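Questions and answers about the picking cell at Hirkance
Hall 2, packing and sorting
Last changed: June 29, 2025

Since we told everybody that the Pledus cell will come to Hall 2, many questions arrived to me by mail, on paper and in the canteen. I have put them together on this page. Some of them I answered already in person, but I think it is better when all shifts can read the same words. If your question is missing, please write to me. Simin Ahmadpour, shift planning.

What will the robot do, exactly?
It takes single items out of the mixed boxes and puts them on the belt to packing. At the beginning it works only on line B, and only with items up to 900 grams. Heavier items, glass and everything in the Hemel returns stay with people.

Will somebody lose the job?
No contract in Hall 2 will be ended because of the cell. This is written in the agreement which the management signed, and a copy hangs next to the time clock. What does change is the work of 13 colleagues on line B. They have all been asked where they would like to go, and most wishes could be followed. For two people we are still looking for a good place, and we are speaking with them.

I am on line B. What will my day look like?
You will pick less and check more. One person stands at the cell, fills the boxes, and helps when the robot stops because it is not sure about an item. Another person looks at the quality before packing. We change the places every 75 minutes, because watching a machine makes you more tired than people expect. I tried it myself for one shift and I was surprised.

Do I need to know programming?
No. You need to know how to stop the cell, how to start it again and how to read the messages on the screen. The messages are in English now. We asked for more languages and we got a promise for September, so until then there is a printed list with translations at the cell.

How long is the training?
Two mornings, in paid time. On the first morning you work with the simulation in the training room, on the second you are at the cell with a trainer from Ebrahimi. If you don't feel safe after it, say so and you get one more morning. It will not be written in your file.

Why do we train with a simulation first?
In the simulation an item can fall down five times and it costs nothing. You can also look through the close view near the fingers, where your own eyes could never go when the machine is moving. Please be patient with this view. It is dark, everything is very near, and the grey parts cover each other, so in the beginning you may ask yourself what you are looking at. After one hour it becomes much easier.

Are the items in the simulation the same as ours?
Not all. Our real items are still being added, and many of the practice objects are simple coloured shapes. For learning the hand movements and the messages this is enough. Wrapped items behave differently in reality, and we practise them on the second morning.

Is it dangerous to stand next to the cell?
There is a fence, and the door stops the arm when it is opened. Please never put your hand through the box opening, also not "only quickly". If something fell inside, press stop, wait for the green light, then open the door. The same rule is valid for cleaning staff and for visitors.

Will the robot be used to measure how fast I work?
The cell counts its own picks and its own stops. It does not save who was standing there. The works agreement forbids to connect these numbers with the shift plan, and I would not like to do it anyway.

How many items must the cell make in one shift?
For the first weeks the target is 500. It is a low number on purpose. Please do not try to help the robot to a better result by taking the difficult items out of the box before. We need to see where it has problems.

What about my shift bonus?
It stays as it is until the end of the year. After this it must be discussed again, and I can't tell you the result today.

Can I say no to working at the cell?
During the trial, yes. Speak with your team leader or come directly to me. You don't have to explain your reasons in writing.

Who do I call when it does not work?
First the shift technician. If the technician can't solve it in a short time, we go back to picking by hand and Ebrahimi gets a call from the office, not from you. 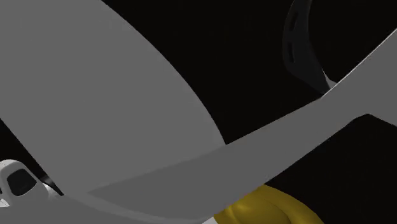

Close view in the simulation: grey gripper parts, with a yellow object at the bottom.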